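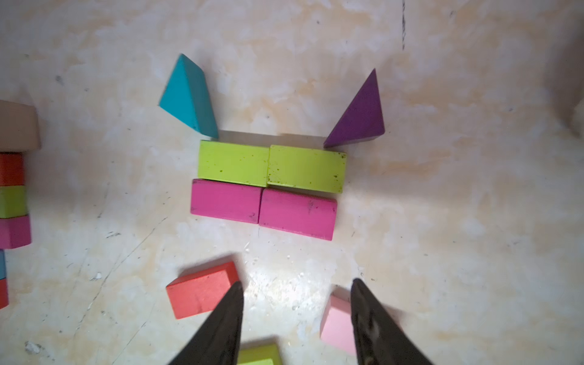 Wasby Play Floor Tiles

Interlocking floor tiles for playrooms, child care rooms and family waiting areas
Supplied by Wisex

Wasby tiles are a soft, closed-surface floor covering for rooms where children sit, crawl and play on the ground. They go down over an existing hard floor without glue and can be lifted again when the room changes use. Most of our orders are from child care centres and libraries, but we sell to households in the same pack sizes and at the same price.

Each tile has a puzzle edge on all four sides. Straight border strips are sold separately and fit any side of any tile. The top face has a fine grain so that socks and bare feet grip it, but it is smooth enough that a flat toy will stand up without rocking.

Specifications

Tile size: 508 mm x 508 mm (over the body of the tile, not including the edge tabs)
Thickness: 14 mm
Tiles per carton: 12
Border strips per pack: 8
Suitable for: indoor use only
Fixing: loose lay
Colours: Oatmeal, Pebble, Grey Gum, Slate

Colours are mixed through the full thickness of the tile, so light scratches don't show a different layer underneath. Batches vary a little. If you are covering one room, order all the cartons together, and keep the batch label in case you need to match it later.

What it goes over

Concrete, sheet vinyl, timber boards and ceramic tile are all fine provided they are clean, dry and level. Grout lines up to 5 mm wide won't show through. Don't lay the tiles over carpet. The joints work loose and the edges lift.

Floors with underfloor heating need to be kept at or below 27 degrees at the surface.

Laying the tiles

Open the cartons and leave the tiles flat in the room overnight. Sweep or vacuum the floor. Start from the middle of the room and work out to the walls, pressing the tabs down with the heel of your hand or a rubber mallet. Leave a gap of 8 mm at each wall. Cut the outside tiles with a sharp utility knife and a steel ruler, making two or three light passes.

Two people can do an average bedroom in under an hour. Doorways take longer, and you should check that an inward-opening door clears the new floor height before you start.

Cleaning

Vacuum with the brush head down, or sweep. Mop with warm water and a neutral floor cleaner, using a well-wrung mop. Crayon and washable texta come off with a damp cloth. For paint, let it dry and peel it away. Do not use bleach, methylated spirits or a steam mop.

A damaged tile can be replaced by lifting its neighbours along one side. We suggest keeping 2 spare tiles for each room.

Prices

Carton of 12 tiles: $194
Pack of 8 border strips: $55
Sample tile (one colour): $6, credited against your first carton

Prices include GST. Prices current from 16 April 2018.

Delivery and pick-up

Orders are packed at our Brercombe warehouse and usually leave within three working days. Slate is made to order and takes longer. Pick-up from Brercombe is free, but please wait for the text message before you come.

Returns

Unopened cartons may be returned within 30 days. Cut tiles and opened border packs can't be returned unless they are faulty.

Related products

Phillips Low Shelf, three bay
Phillips Storage Bench
Wasby Wall Pad, single panel
Wasby Door Ramp Strip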